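4.2 Passing the needle between two instruments

The second part of the training course at Drellport deals with suturing under magnification, and in particular with the moment at which the needle leaves the tissue and has to be taken up by the opposite hand. Instructors at both teaching sites, Pillance and Dankwa, had noted before the study that trainees who could place a clean stitch on a bench pad still lost time at this step. The written curriculum gave it a single sentence. We therefore treated the exit of the needle as a task in its own right, with its own practice period and its own entry on the assessment form.

Fourteen trainees completed this part of the course. Each had finished the basic module on camera control and instrument exchange, and none had yet acted as first operator for a full closure. Sessions were held on Wednesday afternoons and were supervised by two instructors, one seated at the second console and one standing at the table. The instructor at the table did not speak during a stitch unless safety required it. Comments were held until the thread had been tied or the attempt abandoned.

The form divided each stitch into five stages: approach, entry, rotation, exit and pull-through. For the exit stage, the assessor recorded whether the trainee waited for enough of the tip to show before reaching for it, whether the receiving jaws were lined up with the curve of the needle, and whether the tissue on either side was left undisturbed. Bleeding at the site was noted but did not lower the score. A small amount of blood changes how easily the tip can be found against the tissue, and the course is meant to prepare trainees for that condition. Figure 3 illustrates the crowding that is typical of the exit stage.
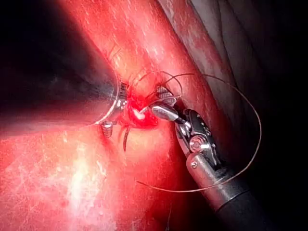
Figure 3. Two instruments working at a bleeding site. The jaws of the instrument on the right are closed on the suture thread; the short bright tip to the left of them is likely the needle.

One instructor at Pillance, commenting on an early draft of this section, objected that the form rewarded waiting too heavily. In that instructor's view, a trainee who sees the tip should be taught to support the tissue with the free instrument at once, and the score for patience would lead weaker trainees to hold still when they ought to be helping the needle through. The same reader asked that thread handling be scored apart from needle handling, on the grounds that a trainee may manage one well and the other badly within a single stitch.

We accepted the second point and part of the first. From the third session onward, the form carried a separate line for the thread, covering where it was held, how much slack was left and whether it crossed the line of sight. Support of the tissue was added to the notes for assessors as an acceptable action during exit, provided that the supporting jaws did not grip the wound edge. The score for waiting was kept. Assessors at Dankwa found it useful in telling apart trainees who grasped the needle once from those who closed on it several times before it was secure.

Most of the difficulty reported by trainees concerned space. With both instruments brought to the same point, the shaft of one can hide the work of the other, and a small change in the angle of the camera may be needed before the exchange is attempted. Trainees were slow to ask for this change. Several said in the discussion afterward that they had thought of the view as fixed once the stitch had begun. The course notes now state that the camera may be adjusted at any point at which both instruments are at rest.

A further remark concerns the thread. When it is gathered close to the wound, it is easy to control but leaves little room for the jaws that must receive the needle. When it is held farther away, the field is clearer but the loop tends to drift. We did not set a preferred distance. The practice at Plestdale, where the bench exercises were first written, is to let each trainee try both and to record which was used, and this practice was followed here. The records were not complete enough to support a comparison, and the question is taken up again in Section 5.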